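### 3.2 Wardrobe change across album cycles

The second part of the corpus covers performers' own accounts of how their stage clothing changed between releases. We drew 1,000 interview passages from the online archives of two music weeklies, Arau and Karilness, and kept those in which the performer speaks about clothing in the first person. Passages written by stylists or publicists were set aside. Each remaining passage was coded for the garment named, the period of the career it refers to, and whether the change was credited to the performer, to the label or to an outside designer.

Two coders worked on the full set. Where they disagreed, the passage was read again together with the paragraph before it, which settled most cases. Disputes that remained were nearly all about the word "costume," which some performers use for any clothing worn on stage and others only for pieces made to order. We treat the two uses as one category in Table 2 and separate them in the appendix.

Knitwear gave the most trouble. Scarves, in particular, are named often in accounts of the years before a first contract and seldom afterward, and the coding scheme at first had no place for accessories worn both on and off stage. A separate code was added after the first 40 passages, and those passages were coded again from the start.

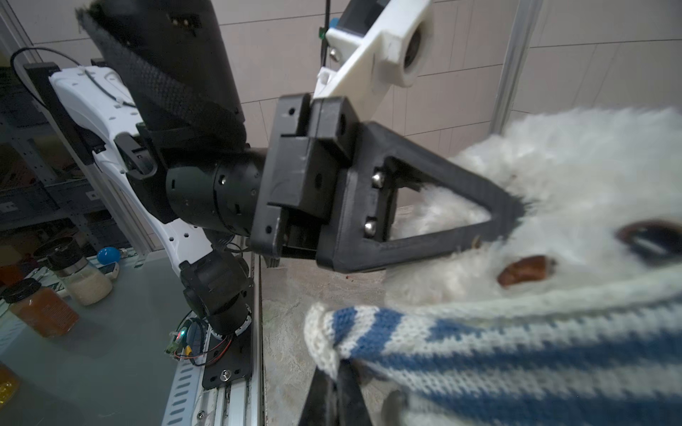

**Figure 4.** Plush toy with a blue and white striped knitted scarf.

Friesen objects that a code of this kind mixes two things, the item itself and the occasion on which it was worn, and that a performer who recalls a scarf at the age of sixteen is talking about memory more than about style. On this view the early passages should be left out of any count of change. We kept them. The later interviews refer back to them directly, and removing one side of the comparison would leave the other without a baseline.

The Ustport subset, made up of performers who began in local clubs and signed late, was coded under the same rules. Its passages are longer and name more garments per passage, so all rates in Section 4 are given per 1,000 words. Reissued interviews were counted once, under the date of first printing.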